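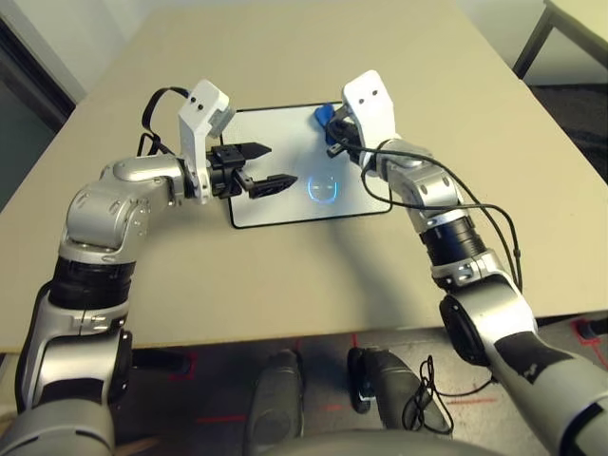
Map Drawing Handouts, No. 6, p. 31

Before the coastline, the frame

Last time we got carried away with rivers (my fault, I love rivers), so we start with the dullest-looking part of a map and, I hope, end up fond of it. The thin line drawn round the whole map is called the neatline. It marks where the mapped area stops and the margin begins.

Get out the Palma harbour sheet and put a finger on its neatline. Now follow the coast road until it meets the line. The road stops dead, but the road name sits fully inside – lovely work, and harder than it looks. 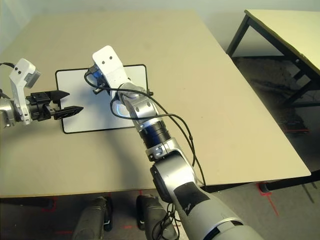

A neatline should be thin enough to forget. Beginners make it heavy, and then the eye goes to the edge and stays there. The white board on the table has about the right balance: a narrow black border, a lot of pale space inside it, and your eye goes straight to the middle. Try for the same weight on your own sheet, then draw the coast and see if it still holds.

Scale comes next. Annag Tennant's draft of the Kastero valley had a beautiful scale bar running to 90 km, on a map of a place you can cross on foot before lunch!
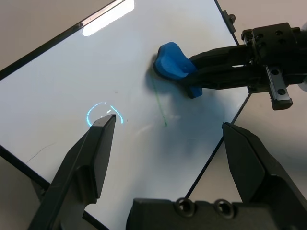 So choose a bar that suits the journeys people will make. For Kastero, 6 km is plenty. Spot heights need the same care: write 631 beside the summit, close to its dot, and keep the contour clear of the figures. 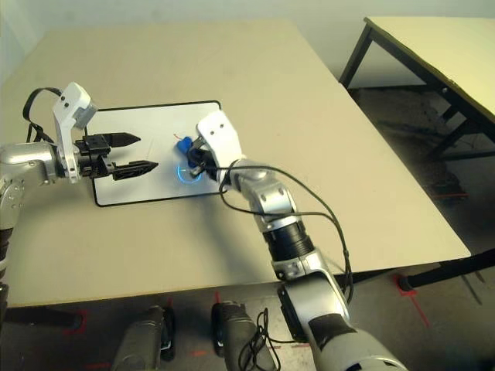 Department of Geography – Map Drawing, first-year course

For Thursday: redraw the Kastero sheet with a new neatline and scale bar. Pencil first, please. Getachew Gebreyes has the spare tracing paper, and Octavio Domínguez will collect drafts at the start of class.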